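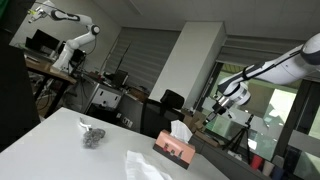

How to get on with your first pair of contact lenses

So you've picked up your trial lenses – brilliant! I've worn mine since January and I still get a little thrill when I can read the bus number from across the road. The first week is fiddly, though, so these are the steps that got me through it.

What you need

Your lenses, the solution your optician gave you, a clean case, a mirror and a lint-free towel. Put the plug in the sink before you start (I lost a left lens down the drain on day two).

Putting them in

1. Wash your hands with plain, unscented soap, rinse well and dry them properly. Leave hand cream until afterwards.

2. Start with the same eye every time. I go right first, so I never muddle the two.

3. Tip the lens onto the end of your finger and look at it from the side. A neat bowl shape is what you want. If the rim flares out like a soup plate, it's inside out, so flip it and rinse it with solution.

4. Hold your top lashes up against the brow with your other hand, and pull the lower lid down with the middle finger of the hand holding the lens.

5. Look straight into the mirror and bring the lens in slowly. Let go of the lids, close your eye gently and look around. It should settle in a few seconds.

If it stings, take it out, rinse it and try again. If it still stings, leave it out and ring your optician.

Taking them out

Wash and dry your hands again. Look up, slide the lens down onto the white of the eye and pinch it softly between finger and thumb. Keep your nails short! If it won't budge, a couple of rewetting drops and a few good blinks usually shift it.

Cleaning and storing

Daily lenses go straight in the bin. For reusable ones, rub and rinse each side with fresh solution, then fill the case – never top up yesterday's. Tap water is out, even for a quick rinse, and so are swimming and showering in your lenses.

Stick to the wearing times your optician gave you. I was told to build up slowly and 12 hours is my limit now, but yours may well be different. Keep your glasses up to date too, as you'll want them on tired days.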